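Kestow tabletop tasks

The Kestow tabletop tasks are a set of simulated kitchen chores used to test whether a single fixed robot arm can carry out short household jobs. The set was drawn up at Wernlow and is maintained by Whitlock, which also keeps the scoring rules. Each task names one object and one place to put it. The arm must find the object, take hold of it, move it and let go, with no help from an operator.

Background

Machines have done repetitive work on shop floors for decades, mostly where parts arrive in a known position and the surroundings do not change. Household chores differ in that crockery and pans are seldom left in the same spot twice, and many are smooth, thin or awkwardly shaped. Early kitchen tests at Wernlow used a physical bench, but resetting it by hand after every attempt was slow and breakages were frequent. The work was moved into simulation in October, and the bench was kept for occasional checks.

Simulated trials can be repeated from an identical start and stopped without damage. Their main drawback is contact. Friction, flexing and slipping are modelled only in part, and a grip that holds in the simulator may fail on a real bowl.

The bowl task

The best-known task in the set asks the arm to lift a bowl and put it on top of a dark brown cabinet at one side of the table. Two views are supplied to the control program: one from in front of the table, and one from close to the gripper. The close view is of most use in the last part of a movement, when the rim of the bowl may fill much of the picture and the rest of the table is largely out of sight.
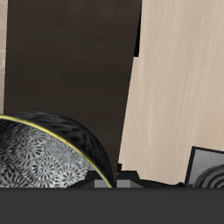
A bowl is normally gripped by its wall, with one finger inside the rim and one outside. This needs less opening width than a grip across the whole bowl, but it leaves the weight hanging to one side. If the fingers close too high, the bowl may turn in the grip; if they go too low, the inner finger meets the curve of the base. Control programs trained on a small number of demonstrations tend to fail at this stage more often than during transport.

Once lifted, the bowl has to clear the top edge of the cabinet before it is moved across. Programs that take the shortest path are liable to strike the side.
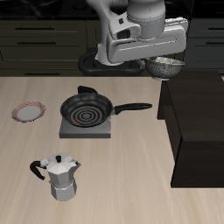 The bowl held clear of the table during the bowl task.

Other objects

The table also carries a frying pan on a hot plate, a moka pot and a small plate. In the bowl task these are distractors, meaning that they play no part in the instruction and should be left alone. Whitlock's rules treat a trial as failed if a distractor is knocked over, even when the bowl ends up in the right place. A light touch that leaves the object upright is recorded but carries no penalty.

The positions of all objects are shifted slightly between trials. The changes are small, and critics have noted that a program can score well by learning one general movement with minor corrections.

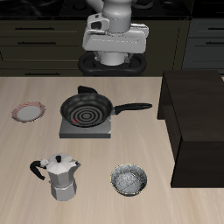

Related tasks in the set use the same table. One asks for the moka pot to be placed on the hot plate, which first requires the pan to be taken off. Jobs of this kind, in which one step must be finished before the next can begin, have proved much harder than single moves. An error in the first step usually cannot be put right, as most programs have no means of noticing it.

Scoring and results

A full run consists of 490 trials. Each trial is limited to 200 control steps, and the bowl must be at rest on the cabinet with the gripper open when the limit is reached. Every run is repeated 3 times from different random seeds and the mean is reported.

Release is judged separately from placing. A program may bring the bowl to the correct spot and then drag it as the fingers withdraw, so the gripper is required to move away from the rim without shifting the bowl off the cabinet top.

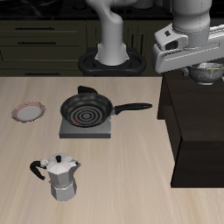
The Clanik controller was the first entry to complete a run under the present rules, with results published on 2018-04-05. It was reliable on single-object moves but seldom finished the two-step tasks. Its authors made no claim that it could be used in a home.

Limitations

The set does not cover washing, drying, wiping, pouring or the handling of food. No person or animal enters the work area, and the lighting does not vary. Objects are rigid throughout, so cloths and sponges are left out. Speed is not scored below the step limit.

See also

Bin picking
Grasp planning
Mobile manipulation
Service robot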